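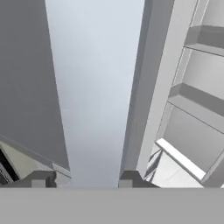
Kitchen robots still slow on the simple jobs, Mallbridge trial finds

Opening a fridge remains one of the harder things you can ask a household robot to do, according to results released by a small research group in Mallbridge that has spent the past year testing robot arms on everyday chores.

The Wurklow group set its software 19 kitchen tasks, all of them carried out in computer simulation. They included opening and closing cupboard doors, pulling out drawers, moving cups from a bench to a shelf and getting a fridge door open far enough to reach inside. A chore was marked as done only if the robot finished it without a person stepping in.

Out of 346 attempts, the robot finished 269. Most of the failures came from doors and drawers with handles, where the gripper either closed on nothing or let go partway through the pull.

Áine Tully, who leads the work, said the overall figure looked better than it should.

"A lot of those are easy ones," she said. "Push a drawer shut, press a button. If you take those out, we're at 63 per cent, and I wouldn't want that in my house. If your dishwasher worked 63 per cent of the time you'd send it back."

The group uses simulated kitchens so it can run the same chore many times over with small changes. The fridge might be moved a little to the left, or the handle swapped for a thicker one. The colour of the cupboards is changed as well, as earlier versions of the software had trouble when a kitchen did not look like the ones it had learned on.

Tully said people tended to overestimate how much of the problem was strength. The arms used in the trial are modelled on ones already sold to factories, and they can pull a fridge door open with force to spare. The trouble is working out where the handle is, getting the fingers to it at a useful angle and then following the curve of the door as it swings.

"You step back and to the side when you open a fridge. You've done it since you were a kid and you don't think about it. The arm has to plan that, and if it starts from the wrong spot it ends up in the way of its own door."

She said tall appliances gave the most trouble. A camera close to the gripper may show little but a plain panel, with no edge or handle in it to steer by. The group now has the robot take a second view from further back before it commits to a grasp, which adds time but has cut the number of missed handles.

Time is the other sticking point. Fetching one item from a closed cupboard took the robot several minutes in many of the attempts. Tully said speed had not been a goal in this round and would be looked at later.

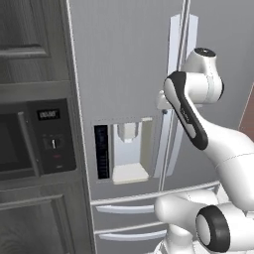 MALLBRIDGE, 2026-08-31

The full results were made public with a short report and a set of stills from the simulated kitchens, among them one of a white arm with its gripper at the long upright handle of a French-door fridge. The report does not put a date on when a home robot might be ready for sale, and Tully would not be drawn on one.

Two local businesses have followed the work. Dzene, which fits out rental flats, wants to know whether kitchens could be designed to suit robots as well as tenants. The company has asked for the figures on handle shapes. Long bar handles did best in the trial, and small round knobs did worst by a fair margin. Cupboards with no handle at all, only a lip to pull on, were left out after the first few weeks when the gripper could not get a hold on them.

Flolport, a grocery wholesaler, is more interested in the shop floor. It ran its own trial in May with an arm that restocked a single bay of chilled shelves after closing. The wholesaler said the arm managed cartons well enough but was beaten by anything in a soft bag, and staff went back to doing the whole bay by hand when the trial ended. It plans to try again with a different gripper.

A spokesperson for Flolport said no jobs had been changed as a result and that the company saw the machines as something for the overnight hours, when it finds shifts hard to fill.

Tully said shops and warehouses would probably get useful robots before homes did. Shelves in a shop are laid out to a plan, the lighting does not change much and there are no pets or toddlers underfoot. A home kitchen has none of that going for it. The labels face the wrong way, the drawer sticks and somebody has left a chair in front of the oven.

The simulation has gaps of its own. Its doors move freely, with no worn hinges or magnets that grip harder than expected, and nothing in it is greasy. The report lists these as limits and says a result in a simulated kitchen should not be read as a promise about a real one. Software that works on the screen often does worse when it is first put on a physical arm.

The next step is to find out how much worse. The group has leased space at the old Mallbridge dairy and is fitting it with a working kitchen, including a second-hand fridge, two types of cupboard and a dishwasher. The same 19 chores will be run there on a real arm, with a person standing by at the stop button.

Wurklow is also looking for households willing to keep a diary of kitchen jobs for a fortnight. Those taking part will be asked to write down each chore, how long it took and whether they would hand it over to a machine. A smaller survey last year put wiping down benches and emptying the dishwasher at the top of the list. Cooking was near the bottom, and several people wrote that they would not let a robot near the stove at any price.

Opening the fridge was not on anyone's list. Tully said that was fair enough, but that most of the jobs people did want done started with opening something.

Households in the Mallbridge area can put their names down at the library or at the Wurklow office. There is no payment, though a grocery voucher will be given to those who finish the diary.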